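3.2 Wording of Herb Quantities in Printed Recipes

The second part of the study looked at how cookbooks tell readers how much of a fresh herb to use. The sample held 1492 recipes, taken from 14 general cookbooks in the Kuvcombe lending collection. A recipe was kept if it named at least one fresh herb in its list of ingredients. Recipes that used only dried herbs were set aside and are treated in Section 4.

Each herb entry was placed in one of two groups. Measured entries gave a weight or a spoon or cup volume. Loose entries used terms such as "a handful," "a few sprigs," or "to taste." Entries of the form "1 small bunch" proved hard to place. Orakzai's earlier coding guide counts them as measured, but bunches sold at the Fevby and Wokwood markets differ so much in size that we have grouped them with the loose entries. Readers who wish to compare our results with that guide should keep this change in mind.

Soft herbs, among them basil, dill, and chervil, were more often given in loose terms than woody herbs such as rosemary and thyme. The pattern was strongest in salads and cold sauces. In baked dishes it was weak, and in breads almost every entry was measured. The setup in Figure 2 has two arms, both mounted on a single rail, with their grippers meeting near the center of the floor. 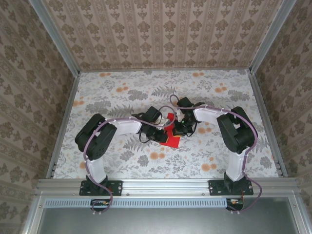
Figure 2. Two-arm setup with shared mounting rail.

3.3 Reader Survey

A printed form was sent in May to 1000 home cooks on the Delorme mailing list. The form asked how often they followed the stated amount of a fresh herb, and what they did when the amount was given in loose terms. Forms returned after Saturday, September 15, 2018 were not counted. Saqib Orakzai read all written comments and sorted them by theme. Comments on the price of herbs were common but fall outside the scope of this paper. Answers on measured and loose entries were scored apart, and the scores are compared by type of dish in Section 5.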